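Clerell Socket Faults

README and data card

Welcome, and thank you for reading this before you download anything. Clerell Socket Faults is the part of our processor placement work that did not go well, gathered into one folder with the logs, the force readings and our notes on what we think happened. We had planned to keep it as an appendix to the main set, but the faults kept teaching us things and the appendix kept growing, so now it has its own card.

What the task is

Two arms share a slatted aluminum table with a desktop computer lying on its side, side panel off. The near arm picks a processor out of a pocket in the fixture plate, carries it to the board, lowers it into the open socket and lets go. The far arm looks after the retention lever. All of it is scripted except the last little stretch over the socket, where a learned policy takes over and makes the small corrections.

The full run is 2,119 attempts. Of those, 185 ended in a fault and are included in this release. The clean attempts are in the main Clerell set, which has its own card and its own rather longer list of thank-yous.

What went wrong

The fault we care most about is the one we call a late zero. Before each pick, the force sensor at the wrist is supposed to be zeroed with the gripper hanging free. After a controller update, the zero command was sometimes accepted but not carried out until the arm had already started down. The sensor then took whatever load it happened to be feeling as nothing at all. From that point on the arm believed it was pressing more gently than it was.

Over a fixture plate this is mostly harmless, and you get a squeaky sort of pick and maybe a scuffed pad. Over an open socket it is a different story. The pins are thin and very easy to bend, and a processor pushed down with a slight tilt will bend a row of them before any limit trips. We lost 17 boards this way before we understood that the sensor and the policy were not disagreeing about where the socket was, only about how hard the arm was pushing.

We are a little embarrassed by how long that took. The first few damaged boards went down in our notes as bad alignment, and we spent many pleasant but useless afternoons recalibrating a camera that had nothing wrong with it. If you find the words "camera drift" in the earlier notes, please read them with a forgiving eye. We left them in on purpose – the wrong guesses are part of the record, and somebody building a fault detector may want to know what a tired person wrote down at the time.

Fault labels

Each attempt carries one main label, and sometimes a second.

late_zero: the force sensor was zeroed under load
tilt_contact: the processor touched the socket at an angle
early_release: the gripper opened before the part was seated
lever_conflict: the far arm moved the lever while the near arm was still inside the case
cable_touch: either arm brushed a cable inside the case or its own cable
pick_miss: the gripper closed on nothing, or on one edge of the part
operator_stop: a person pressed the stop button

The operator_stop label deserves a word of caution. It tells you that somebody was worried, and that is all it tells you. In many of those attempts the placement might have finished perfectly well. We asked people to stop the arm whenever they felt uneasy and never asked them to defend it afterward, and we would like anyone using the data to treat those stops with the same courtesy.

The lever_conflict fault

This one is rarer than the late zero, but it is the one that changed how we work. The two arms keep separate clocks, and the agreement between them was a simple message: I am out, you may move. When the network was busy, the message could be sent twice, and the second copy could arrive during the next attempt. The far arm would then do as it was told and reach for the lever with the near arm still over the socket.

No person was hurt, and hands were not allowed inside the table rails while the arms had power. Even so, we stopped all work when we saw it the second time. The message now carries the attempt number, and the far arm ignores anything with an old one. There is also a plain overlap check that freezes both arms if their tool positions come within 40 millimeters of each other. It is a blunt tool and it stops us more often than it needs to, and we have made our peace with that.

What is in each attempt folder

There is a video file from the fixed camera, a table of joint positions for both arms, the raw and zeroed force readings, the message log between the arms, and a small text file with the labels and notes. Please use the raw force column if you are studying the late zero. The zeroed column is exactly the one that was fooled, and it will fool you too.

Times are in seconds from the start of the attempt. The two arm clocks have been lined up after the fact, but the message log has been left on its original times so that the stale messages can still be found.

Good uses and poor ones

We think the set is well suited to fault detection, to testing force limits before they go onto a real arm, and to teaching people what a bad afternoon looks like in a log file. It is not a fair measure of how often this kind of work fails. The controller bug pushed the numbers up, and we kept running some attempts with the bug in place once we knew about it, using scrap boards, so that we could record it properly.

Please do not train a placement policy on these attempts alone. Somebody at Fletitz tried it with an early copy, with our blessing, and the policy learned to press very hard indeed.

Known gaps

Some early attempts have no message log, and their lever_conflict labels were made from video only. The lighting changed when we moved benches. Cable positions inside the case were not reset to a standard layout between attempts, so cable_touch depends a good deal on the luck of the day.
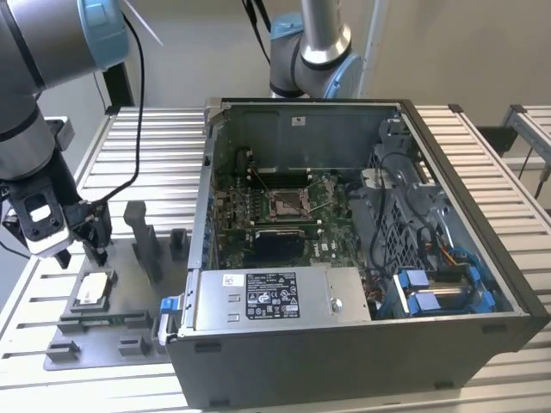

Hornberg, 8th December

The processor is in its pocket under the gripper and the socket is open, with the lever up. Every attempt in this release uses the corrected labels, so if you have an older copy, please throw it away and fetch this one. Corrections are very welcome, especially from anyone who can tell a tilt_contact from an early_release more surely than we can.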